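Saturday, June 20, 2020

Notes on the cutlery sorting work, mostly for me and Sushil Bhatia, who will disagree with half of it. He's welcome to write in the margin.

Where we are: the plan from Hosta is still that the back-of-house crew at the Listville canteen gets an arm for sorting and putting away small items by October. Spoons, chopsticks, baskets, the stuff that comes out of the washer in a heap. The crew have been told it will "free them up". I asked at the last call what they would be freed up for and got a slide.

I'm not against the thing. I have done the heap at the end of a shift and it is dull, and it hurts the wrists after a while. What bothers me is how the job has been written down. On paper it is "pick item, place in basket, repeat". When I stood with the crew at Listville for a full lunch I saw them do at least these as well:

- pull out anything that still has rice stuck to it and send it back
- bin the cracked ones
- turn the basket when one side gets heavy
- talk to whoever is on the washer about why the load came out greasy

None of that is in the spec. If the arm only does the first line, somebody still has to stand beside it and do the rest, at the arm's pace, with less to do with their hands. I wrote that in capitals in the old notebook and I'm writing it again in small letters.

**Demos**

We are working from hand-held gripper demos, done in ordinary home kitchens, because access to the canteen is still shut off. Target is 1,000 usable ones before the first training run. The count this morning is 362 accepted. Sushil has 625 on his sheet, but his number includes every attempt, and I have asked him to keep two columns.

Things that make a demo get thrown out, in no useful order: the person fumbles and then carries on as if nothing happened, the clear plastic pieces get lost against a pale background, the jaws close on two sticks when the label says one.

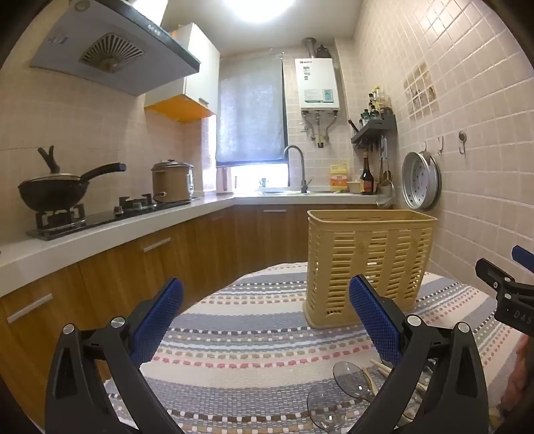 The double pick is the one I keep coming back to. A person picking up two chopsticks at once is being sensible. Our label scheme calls it a mistake, so we are teaching the slow way and then we'll measure the arm against the slow way and say it did well. I'd like to see it timed against one of the Listville crew on a normal Tuesday. Sushil says that isn't a fair test at this stage. Fine, but then the savings figure shouldn't be in the Hosta deck at this stage either.

Clear plastic is the other headache. I went through a batch last night and paused on every clear piece, and I was guessing at the edges on a good many of them. If I'm guessing, the labels are guesses. Options:

1. Leave the clear pieces out for now and say so in writing.
2. Keep them in and mark each one with how sure the labeller was.
3. Ask Listville to switch to coloured plastic (Thakur's suggestion).

I prefer 2. Option 3 annoys me more the longer I look at it – we'd be asking a canteen to change its spoons so that our arm can see them, and the cost of that would land in their budget and not ours. It's the same pattern as with the trolley at Mumthorpe, where the aisles got widened, the tables went down by 5, and the report said the trolley had "fitted in well".

**What the crew asked**

I promised to write these down as they were put to me, so they don't get tidied up before the next call.

- Who stops it if it jams, and is that person paid more for being responsible for it?
- Can we slow it down ourselves or do we have to ring someone?
- If it drops things all day, who picks them off the floor?
- Are the evening hours going?

I had a proper answer for the second one (yes, there'll be a dial) and nothing for the others. The last one should have been answered before any of us turned up. Thakur says hours are "a client matter". I don't think we can build the thing that the hours depend on and then look at the ceiling.

**To do**

- Two columns on the count sheet (Sushil)
- Relabel the double picks as their own class, don't delete them
- Write up option 2 with a short guide for labellers, one page at most
- Ask Hosta where the savings figure came from. Ask again if the answer is a slide
- Send the crew's four questions round as written
- New pads for the spare gripper, the old ones are losing their grip on thin sticks

Sushil wants to talk about sleeve wear on Monday. I've put it after the labels.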